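Household Water Use in Wirnomport: Student Project Report

Submitted 24/02/2022

1. Purpose

The project examined how families in the Traden district use water at home and whether small changes in daily habits could lower their use. The work was carried out over two weeks by students in the environmental studies course.

2. Method

A total of 20 households took part. Each was given a log sheet and asked to record meter readings every morning and evening. Families also noted laundry loads, showers and dishwashing. Two households returned incomplete sheets - these were left out of the totals.

3. Results

Bathrooms accounted for the largest share of use in most homes. One household on Schwaiger Street recorded nearly 600 gallons in a single day and later reported a leaking toilet valve. Kitchen use varied widely and depended mainly on whether dishes were rinsed under a running tap.

4. Teaching Younger Children

The group also prepared a short lesson for the Plidness preschool. It covers turning off the tap, filling a pitcher once for the table, and washing plates in a basin. Play kitchens are well suited to the lesson.
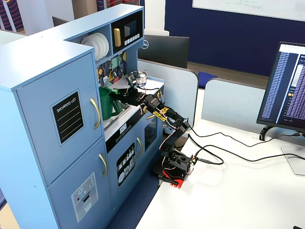
5. Limits of the Study

The sample was small and covered winter months only. Outdoor watering was not measured.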